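Ticket: Teleop demos in sim, recorded grasps don't replay
Product: Muvell teleop client, Stirkon scene pack
Opened by: Kevser Yurt
Assigned to: Colm Brennan
Priority: Normal (raised from Low by requester)
Status: Open

Kevser Yurt, first entry

We are recording demonstrations by remote control in the simulated room, with the handheld controller driving the arm and the wrist view on the operator's screen. Recording works. Replay doesn't. When I play an episode back, the arm goes more or less where I took it, the fingers close a little short of the object, and the object stays on the table. The episode is still marked "success" in the list, and I would like to know who decided that.

The release notes say replay is exact. I have 42 episodes from Saturday and I wouldn't train anything on them.

Colm Brennan

Thanks for the report. This usually comes from a controller that wasn't re-centered before the session. Please re-center, record two short episodes and replay them. Also check that your client and the scene pack are on the same release.

Kevser Yurt

Re-centered. Same release on both, and it was the same on Saturday. Two new episodes, same result. I was told "usually the controller" on my last ticket too, and that one was a bad config file on your side.

Nevzat Yüksel sat in for one episode in case it was my hands. His replay misses as well. The offset is to the same side as mine, so I don't accept operator error.

Colm Brennan

Fair enough. Can you do one with the gripper left open, no grasp at all? Drive up from the table, turn the wrist toward the wall, stop and hold. Then replay and compare the wrist view at the hold. That takes contact out of it.

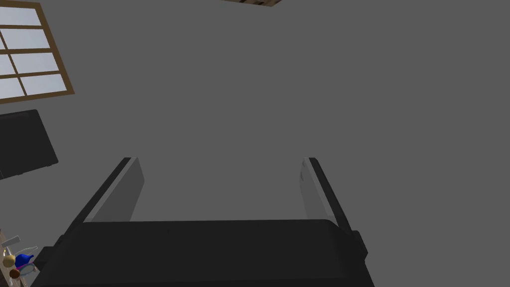

Did the open-gripper run twice. Final joint angles in the replay match the recording to the last digit the log prints, so the arm itself is fine when it has nothing to touch and time to settle. That leaves the timing, in my opinion, or the way the close command gets written. I looked at the raw file for one of the bad grasps and the close command sits 850 ms ahead of where I remember squeezing the trigger. I know memory isn't a measurement. It is still a long way off.

Yavuz Tatlı (joining from the recorder side)

Reading along. Arm poses and gripper commands are stamped by two different clocks in this release. They should be aligned when the file is saved. Could you attach one raw file and the session log? Please don't run the cleanup tool on it first.

Kevser Yurt

Attached, untouched. If the alignment is done on save, why does the preview look right before I save and wrong after?

Yavuz Tatlı

Because the preview reads from memory and skips that step. I can see the problem in your log. The alignment looks for its first match within 2000 ms of the start, and your sessions begin with a long pause before you move. It finds nothing, falls back to a default shift, and doesn't print a warning. The shift is applied to the gripper commands only.

Workaround until there's a patch: start moving as soon as recording starts, even a small wiggle of the wrist.

Kevser Yurt

I pause because your quick start guide tells operators to hold still after pressing record. One of those two instructions has to go.

Tried the wiggle anyway. Three episodes — two replay properly and lift the object, one still closes early. Better, but I'm not calling that fixed. The success label was "success" on all three, including the miss.

Colm Brennan

The label comes from the operator's button press at the end of recording. It isn't checked again on replay. I've opened a separate request for that and linked it here.

Kevser Yurt

Then please rename the column. Keeping this open until I see the third episode explained. Kevser Kurtuluş has the station next week and will add her files to this ticket, so leave her on copy.

Yavuz Tatlı

Third file received. The wiggle is in there but it's below the motion threshold. Patch build goes to both of you for testing before it goes to anyone else. The old episodes can be re-aligned from the raw files if you still have them.

Kevser Yurt

I have them. I'll believe the re-alignment when I've replayed all of them.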